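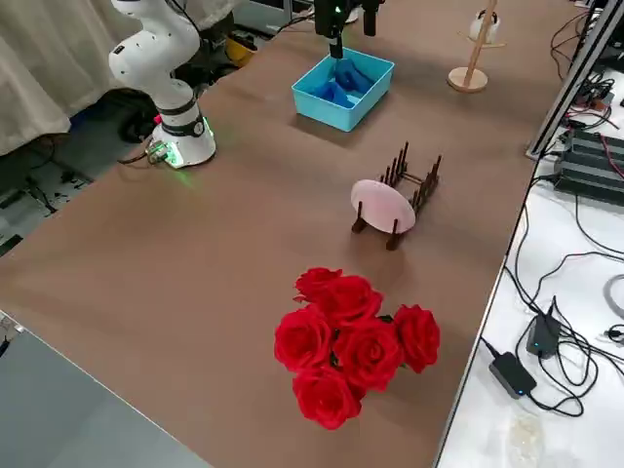

Why does the claims portal show "Documents incomplete" when all the files for a property damage claim have been uploaded?

The status compares the files on the claim with the checklist for the loss type picked on the first screen, and it doesn't refresh when the loss type is changed later. If a claim was opened as "Fire" and then switched to "Explosion or blast," the portal keeps asking for the fire service report until someone resets the checklist by hand.

Ticket 134
Product: Sallico Claims Portal
Opened by: Marwa Ezzat, Lendmont Mutual, property claims
Assigned to: Hazem Ait Brahim
Opened: 21/12/2020
Priority: Medium, raised to High
Status: Resolved

Original report (Marwa Ezzat)

We have 28 household claims from the Drellberg storage yard explosion stuck in "Documents incomplete." Each one has the damage form, photos of the damage, a repair estimate and proof of ownership. The portal won't let us send them to the adjuster queue. The Submit button is gray. If I hover over it, it says "1 required item missing," but the checklist panel has a check mark on every line.

I have tried logging out and back in, a different browser, and deleting and re-uploading the estimate on one claim. No change.

These are broken windows and cracked ceilings for the most part. People are calling us every day and I would like to give them a date.

Hazem Ait Brahim

Thanks, Marwa. Can you tell me:
Were the claims entered one by one or through the batch form?
Was the loss type changed on any of them after they were created?
Do other claims opened the same week submit normally?

Please don't re-upload anything else for now. Every upload makes a new version and it gets harder to read the history.

Marwa Ezzat

Batch form, all 28. Our intake desk put them in as Fire on the first evening, then we changed them to Explosion or blast when the head office told us which section of the policy applied. Water damage claims from the same week go through fine.

Hazem Ait Brahim

That matches what I see in the log. The claim record says Explosion or blast. The checklist attached to the claim still says Fire, version 2. The panel on your screen draws the new list, so it looks complete, but the Submit button is reading the old one. The item it wants is the fire service report.

I tried three things on our test copy:

1. Changed the loss type to Other, saved, changed it back. Old checklist stayed attached.
2. Cleared the claim cache. No effect.
3. Detached the checklist and ran the attach job again. The right list came up and Submit turned on.

Number 3 works but it needs admin rights on our side. I'm asking Mounir for approval to run it on live claims.

Mounir Bensaid

Approved for one claim first. Check that the notes, the reserve amount and the uploaded files are all still there afterward. Detaching a checklist dropped the file labels once before, in January, on the Tautahi accounts.

Hazem Ait Brahim

Ran it on one claim. Notes fine, reserve fine, files all there. The labels were lost, as Mounir said — the files are in the claim but show as "Unsorted." Marwa, someone at your end would have to label them again, or I can try to copy the labels over from the audit table. Which do you prefer?

Marwa Ezzat

Please copy them if you can. Some of these claims have dozens of photos, and we're short two people this week.

I submitted the one you fixed and it went to the adjuster. Hala Mahrous has it in her queue now.

Hala Mahrous, Lendmont Mutual, adjusting

Confirming I received it. One problem: the deductible line shows 200, which is the fire deductible. The blast section of this policy uses the same figure, so the payment would be right, but the letter to the policyholder quotes the fire clause. I am holding the letter until that's sorted.

Hazem Ait Brahim

Good catch. The letter template takes its clause number from the checklist at the time the claim is created. I've added a step to refresh the letter data after the attach job.

Order for the remaining claims:
Save labels from the audit table
Detach the old checklist
Attach the new one
Restore labels
Refresh letter data

Hazem Ait Brahim

Finished overnight. All 28 claims now show "Ready to submit." On two of them the labels did not come back, both claims where the estimate had been replaced more than once. I've sent Marwa the claim numbers by secure message.

Marwa Ezzat

Labeled those two by hand. Everything is submitted. Hala says the letters now quote the blast clause.

Reda Fahmy, product support

Leaving a note for anyone who finds this ticket by search. A fix to the loss type screen is planned but has no release date yet. Until then, if you need to change the loss type on a claim that already has files on it, open a ticket before you change it and give us the claim numbers. If you have already changed it, leave the files alone and tell us which loss type was picked first.

Linked to this ticket: letter template takes clause number at creation (open).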